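Arboleda fruit share is back, and it's still in the living room

If you've been missing your weekly bag of fruit, good news! The Arboleda fruit share starts up again in September, and for now it is staying exactly where it was last year, in a regular family living room on the ground floor of the Brerley building. I stopped by before opening to find out what's changing and came home with the new pickup rules scribbled on the back of a receipt.

Quick catch-up for anyone who moved in over the summer. The share began as a couple of neighbors splitting a big order from Midov, the wholesale place out past the rail yard, because it made no sense for each of them to drive out there for a few pounds of citrus. Then their neighbors wanted in, then the folks across the courtyard, and by the end of last season 77 households were on the list. You pay for your share up front, you get a bag with whatever fruit came in plus something small on the side (cherry tomatoes, usually, which I will fight anyone for), and you bring your bag back the next time. Please bring your bag back.

The move to the old Stetia storefront that everybody was talking about in the spring is off, at least through the winter. The rent would have been 800 dollars a month, and the people who run the share didn't want to pass that along. I asked whether the household minded having fruit all over the place again and got a shrug. They like the company, they said, and the room gets good light.
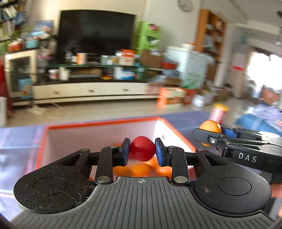 It really is a living room, by the way. There's a big TV on one side with a white cabinet under it, a clock on the wall, and shelves full of the jars and boxes and packages that pile up when people live somewhere for a while. I kind of love that. You come in for your fruit and you end up talking about a recipe, or somebody's knee, and you leave half an hour later than you meant to.

So, the changes. Pickup now begins at 11 in the morning. Last year it was "whenever the door's open," and that meant people were ringing the bell while the family was still eating breakfast. The door closes at two. If you can't make it in that window, have a neighbor grab yours, but send a message first so the wrong person doesn't walk off with two bags (this happened, I was the wrong person, I'm sorry).

Sizes are changing too. There was one kind of share before and a lot of folks on their own found it too much, so now there's a small one, and the regular one stays as it was. The price of the regular share isn't going up. The small one costs a little more than half, and I'm told that's down to the bags and the gas for the drive.

Tomatoes get packed on their own this year. Last season they went in with the oranges, and if you carried your bag up four flights the way I do, you know what the bottom of it looked like by the time you got to the kitchen. Now they'll be kept apart until you pick up. If you'd like yours in a jar, bring a clean one from home. Any jar is fine as long as the mouth is wide enough.
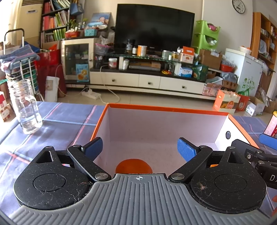

They could also use some sturdy boxes. Nothing fancy, shoebox size or a bit bigger, dry and clean inside, no lids needed. Old tablecloths are welcome as well. You can leave all of it by the mailboxes downstairs, but not in front of the elevator, please, the building manager has already taped up one note.

The list is capped at 100 households and last year's members get first pick until the end of August. After that it's open to anyone in Arboleda, and I'd sign up early if I were you, especially if you want the small share. The sign-up sheet is on the board at the Brerley entrance, next to the laundry hours. Write your apartment number where people can read it.

I asked about persimmons. They're looking into it. Midov had them last fall but only by the full crate, so it depends how many of us say yes. I've said yes. There's a column for it on the sheet.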